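Teaching the hand first

Esko Leinonen has spent most of his working life getting machines to repeat things. For eleven years he programmed welding arms at a plant in Illbridge, where every part arrived in the same place at the same angle. Now he runs the demonstration program at Saarela, a small company that trains robot arms to sort and put away household goods. Very little arrives at the same angle anymore.

We talked in the company kitchen early in the morning, before the first shift of what he calls "showing." The people who do it are paid by the hour to perform a task the way a robot would have to, with a gripper in the hand.

"In the old job I wrote the path," Leinonen said. "Go here, close, go there, open. If the part was two millimeters off, the line stopped and somebody came over. You can't write a path for a bag of snacks. It crumples. It lies differently every time you put it down. So you show it."

Saarela started with remote control. An operator sat at a desk with a pair of levers and a screen, and the arm across the room followed along. It worked, but it was slow. A practiced operator could finish 57 usable runs of a simple pick in a shift. With the hand-held grippers, the same person can finish 444.

"The levers put a delay between you and the object," he said. "It's small, but you feel it, and you get careful. Then the robot learns to be careful in the same way. It hovers. We had an arm that stopped over every single item before it went down, and it took us weeks to see that it had learned that from us."

The hand-held tool has fingers like the ones on the robot, so what the person does can be carried over without much guessing. Most of the showing is done away from the office, in bedrooms and kitchens and on whatever surface is there. Small wrapped foods are a large part of the current work, which Saarela lists under the name Plukudent.
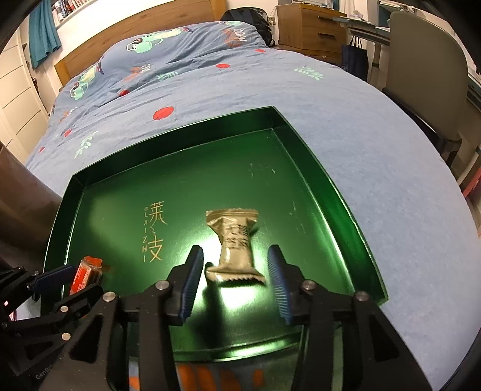 Isabelle Lachance thinks the homes matter less than Leinonen says they do, and that a good share of the early trouble came from people gripping too hard. She would rather have fewer rooms and more attention to the moment just before the fingers close, when the person has already decided where to squeeze and the recording shows almost nothing of that decision.

Leinonen didn't argue with this when I brought it up. "She's right about the squeeze," he said. "You feel the packet through the handle. The robot doesn't get that. It gets where the fingers were and what the camera saw. If you squeeze until the wrapper bends, it will squeeze until the wrapper bends."

New people get a morning of practice before anything they do is kept. They are told to come straight at the item, to settle the fingers on both sides of it before closing, and to let go only when it is resting on something. They are also told to leave their mistakes in. A dropped item that gets picked up again is worth keeping, Leinonen said, and he had to repeat this often at the start, when people would throw the run away and begin over.

"They wanted to give me the clean ones. I have plenty of clean ones. What does the arm do when it misses? If it has never seen anybody miss, it does nothing, or it closes on air and carries the air to the box."

Two-handed work is harder. One gripper may need to wait while the other moves, and people tend not to notice how they time this. Leinonen has asked his crew to slow down a little when both tools are close together, and he says the results are mixed.

The remote desk is still in use. When an arm gets stuck during testing in Zindosholm, an operator takes over with the levers, frees it and hands control back. Those corrections go into the next round of training. The last round had 1300 of them, and Leinonen watched a good many himself, usually late in the afternoon with the sound off.

I asked whether he missed welding.

"I miss knowing when I was finished," he said, and went to see who had come in.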